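Weltham Folding Sheet Maps - Laminated and Paper Editions

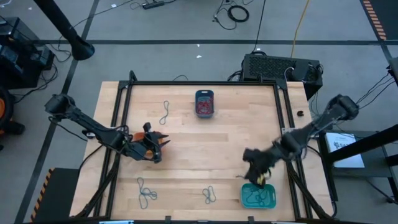

Work table with light wooden top and teal tray

Product overview

The Weltham Folding Sheet series is a set of printed maps for walkers, surveyors, schools and local offices. The series is published by Mac Suibhne Map Supply and drawn at the Bekbridge drawing office under the direction of Bláthnaid Mulcahy, head of cartography. Each sheet covers a single district and may be bought alone or as part of the full district set.

The current edition replaces all earlier printings. Customers who hold sheets from the previous edition should note that the sheet lines have moved in the north and east of the district, and that old and new sheets will not join at the edges.

Editions available

Paper edition. Printed on both sides on a heavy uncoated stock that accepts pencil and most inks. Supplied folded in a card cover. Flat copies are available on request and are shipped rolled in a tube.

Laminated edition. The same map, sealed on both faces with a matte film. The film may be marked with a grease pencil and wiped clean with a dry cloth. Permanent markers should not be used. The laminated edition is supplied folded only.

Wall edition. The sheets of the district set joined and printed as one map, with a reduced index and a wider margin. Supplied flat or mounted on board. Mounted copies are made to order.

Content of the sheets

All sheets show contours, watercourses, woodland, field boundaries, public rights of way, roads by class, rail lines and buildings. Boundaries of local government areas are shown by a broken purple line. The index on the reverse lists 1,577 place names, including farm names and minor hill names that do not appear on the face of the map for want of space. Names were reviewed by Ruairí Ní Chonaill, who also prepared the notes on spelling printed beside the index. Where two forms of a name are in common use, the form on local road signs is given first and the other follows in parentheses.

The grid is printed in pale blue and numbered along all four margins. A scale bar is given in miles and in kilometers. Magnetic variation is stated for the year of printing and should be corrected by the user in later years.

Relief shading has been kept light so that the sheet can be photocopied. Customers who need a copy without shading may ask for the Clarkell plain version, which carries the same line work in black and blue only. The Clarkell version is not laminated.

Care and storage

Paper sheets should be kept dry and out of direct sunlight. The blue and green inks will fade if a sheet is left in a window or on a dashboard. Laminated sheets should be folded along the existing creases. A sheet folded against the crease may crack at the corners, and this is not covered by the replacement policy.

Wall maps mounted on board should be hung from both upper fixings - a single central hook is not sufficient for the weight of the board.

Ordering and delivery

Orders are accepted by mail, by telephone and through the order form. Folded sheets are normally sent within 2 working days. Mounted wall maps require nearly 5 weeks. No orders are processed on Sunday.

Schools, libraries and public offices may order on account. Requests to open an account should be addressed to Orla Doherty in the sales office and should include a purchase order number and a delivery contact.

Returns and corrections

Unused paper and laminated sheets may be returned in their original cover. Mounted maps and any sheet printed with a customer's own overlay cannot be returned except where there is a fault in printing or mounting.

Reports of errors on the map are welcome and should be sent in writing to Enda Lynch at the Bekbridge office. Please give the sheet number, the grid reference and a short statement of the correction - a marked photocopy is helpful. Accepted corrections are held for the next printing and are also listed on the corrections page, which is revised each August.

Permission to reproduce any part of a Weltham sheet must be requested from Fergal Cronin, rights and licensing, before publication.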